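Linen Services Newsletter
Dalisay Residence, Office of Household Operations
August 17, 2019

Revised Folding Standard for Heavy Cloths

The Office of Household Operations has completed its review of the way heavy cloths are folded, stored and issued at Dalisay Residence. The revised standard applies to all floors and to the guest wing. It covers thick towels, fleece throws, quilted bath mats and the padded cloths used under serving equipment. Sheets, pillowcases and table linen remain under the existing rules and are not affected.

The review began in April, when the linen room on the lower level was fitted with new shelving from Bratier. The shelves are shallower than the ones they replaced. Cloths folded in the former manner extended past the front edge, and stacks on the upper two levels were found to lean after a few days of use. Staff on the evening shift also reported that dark cloths were being returned unfolded to the carts and then placed on the shelves in that condition.

The Residence currently holds 162 heavy cloths in regular circulation. A further 60 are kept in reserve in the Wilto cabinets near the service elevator and are issued only on a signed request. Reserve stock should not be used to cover a shortage on a single floor until the other floors have been asked.

Imelda Javier, Supervisor of Linen Services, led the review and tested several folds with members of both shifts. The method adopted is a fold in thirds along the length, followed by a single fold across. It produces a bundle that fits the new shelves with a small margin at the front. A fold in quarters was also considered. It was faster to teach, but the bundle was too thick at the center and did not stack well beyond four cloths.

Folding is to be carried out on a flat, clear table, and not on the cart lid or over the arm. A thick cloth that has been set down in a heap should be opened fully and smoothed by hand before the first fold is made. Attention should be given to the stitched lines on quilted pieces, as a fold placed along the stitching lies flatter than one placed across it. Dark gray and charcoal cloths should be checked for lint on both sides at this stage.
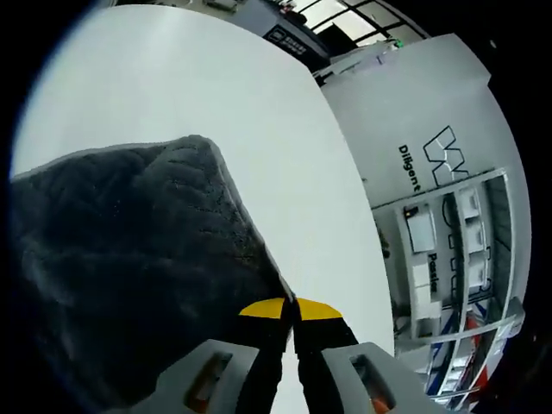

Storage and Labeling

Folded cloths are to be placed on the shelves with the closed edge facing outward. Stacks are limited to six on the upper levels and eight on the lower levels. Dark and light cloths are to be kept on separate shelves, and the shelf labels have been reprinted accordingly. Any label that has come loose should be handed to the linen room desk and should not be taped back in place.

Cloths that are still damp must be returned to the dryer before folding. The standard setting for heavy items on the Fanum dryers is unchanged. Fleece is to be dried separately on the lower setting, and the lint screen is to be cleared before and after each load. Items with torn edges, pulled stitching or stains that remain after a second wash should be placed in the blue bin for inspection. They are not to be folded and returned to circulation.

Distribution to the Floors

Each floor will receive its allotment in the morning delivery, as at present. Of the cloths in circulation, 132 are assigned to the floors and the remainder are held in the linen room for replacement during the day. Floor staff are asked to note the number received on the delivery sheet and to leave the sheet on the cart. Requests made by telephone will continue to be accepted until the end of the afternoon shift.

Carts returning to the lower level should carry used cloths in the lower bag only. The upper tray is reserved for clean items that were not needed and can go directly back to the shelf once they have been refolded.

Instruction for Staff

Short sessions on the revised fold will be held in the linen room at the start of each shift over the coming two weeks. Attendance at one session is required of all housekeeping and laundry staff, including those assigned temporarily from other departments. A printed card showing the order of the folds will be posted beside the folding table and inside the door of each floor closet.

Questions about the standard may be directed to Ms. Javier at the linen room desk. Corrections to floor allotments should be submitted in writing to the Office of Household Operations, with the floor and closet number included.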